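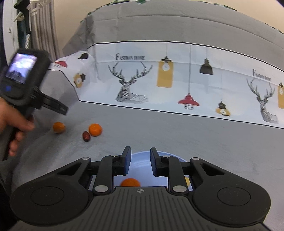
Blue plate, grey cloth. Dinner to follow.

July 11, 2019

I have been trying to cancel my membership of the Gistivent supper club since the middle of June, and I'd like it on the record that I joined for the soup.

The idea was decent enough. You pay your 42 dollars, you get matched with strangers in your suburb, and once a month someone cooks. My first host was Kittipong Chareonsuk, over in Broststead, who made a green curry that cleared my sinuses and possibly my conscience. I went home delighted and told everyone at work. Two of them signed up on my say-so and no longer eat lunch with me.

The second dinner was at a unit above the Kamier tile showroom. We had a cheese ball. Our host had strong views on body corporates and had printed them out, 18 pages, stapled. I read mine in the loo.

Then came my turn. I'd planned on a slow-cooked lamb shoulder, until the app informed me the night before that of my six guests one was vegan, one was coeliac and one "prefers beige foods". I drove to Srisuk Grocers in my trackies and bought more than 80 dollars' worth of chickpeas and rice noodles. The beige guest didn't show. The others were lovely and stayed till midnight discussing parking.
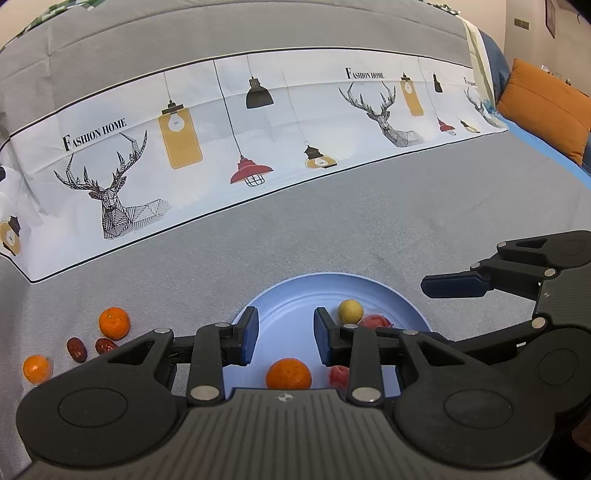 Fruit course, with deer.

So, cancelling. There is no button. There is a chat window that closes when you type the word "cancel", and a phone line where I was caller number 994, a figure I choose to believe is decorative. I rang during my lunch break, ate a whole sandwich, rinsed the plate and was still listening to pan flute.

Kittipong reckons the trick is to move house. He's hosting again next month and has promised the curry, so I've hung up and put myself down for a seat. I'm bringing a pav. If the beige bloke turns up he can have the middle.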